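Sweets on a Tray: How We Serve Small Chocolates to Guests
Student project report, Food and Hospitality, Clatden College
June 2019

Why we picked this

Our class had a free choice of topic this term, as long as it had something to do with looking after guests. Half the groups went straight for table settings. We wanted chocolates! More exactly, we wanted to find out whether the thing you serve a chocolate on changes which one people pick up, and how quickly they do it. It sounds like a small question but we got really caught up in it, and by the second week we were arguing about trays on the bus home.

The plan was to put out mixed sweets at the Yeon, which is the college tea room, during the afternoon opening hours in May. We used 2 kinds of tray. One was a plain white oblong, the sort every canteen owns. The other was a flowery one with a raised rim, bought for the project from our materials money. Everything else stayed the same: same table by the door, same little card saying "Please take one", same mix of chocolates from Utadix, a wholesaler near the college.

How we did it

We ran 19 sessions altogether and handed out 300 chocolates. One of us sat at the next table with a notebook and wrote down what each person took and whether they stopped to look first. We didn't talk to anybody until they had chosen. Afterwards we asked them one thing, which was what had made them go for that one. The answers were brilliant, and much longer than we expected from people on their way to a lecture.

Laying out the sweets took some practice. At first we put them in straight lines, which looked like a shop counter and made people nervous about spoiling the pattern. Then we tried a heap in the middle, but the darker ones got hidden. In the end we scattered them with a bit of space round each, mixing shapes and colours, and that worked so well that we kept it for every session that counted. The early tries are left out of our results.

We were especially fond of the flowery tray. It has big pink flowers and green leaves on a pale cream background, and handwriting-style lettering running across it on the slant, with "Thank you for" and "friend" among the words. Several guests read bits of it out loud before they took anything.

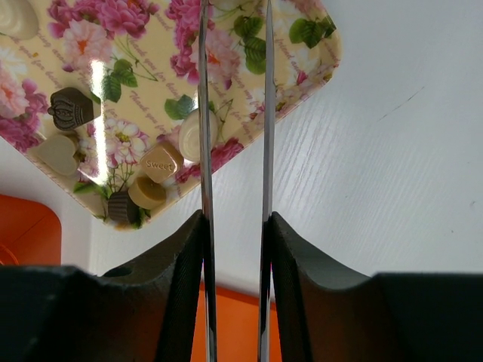
Does a patterned tray make the chocolates harder to see?

Less than we feared. Guests took a moment longer to choose from the flowery tray, but when we asked them they said they had been enjoying the pattern, and only a few mentioned having trouble picking out the sweets.

What we found

White chocolates went first from the flowery tray and last from the plain one. We think the white ones simply faded away against a white surface. Dark chocolates did well on both. Fancy shapes beat plain ones every time, which we had guessed, though we hadn't guessed by how much.

The nicest result was about talking. At the flowery tray people chatted to each other, even strangers, and quite a few came back to show a friend. At the plain tray they took one and went.

What we would change

The glossy finish picks up a lot of light, so next time we would try it away from the window. We would also like a third tray in one dark colour. Our write-up for the Plevodico display in the main hall will have the full tables and all the guests' comments, including the one from the person who asked if the tray was for sale.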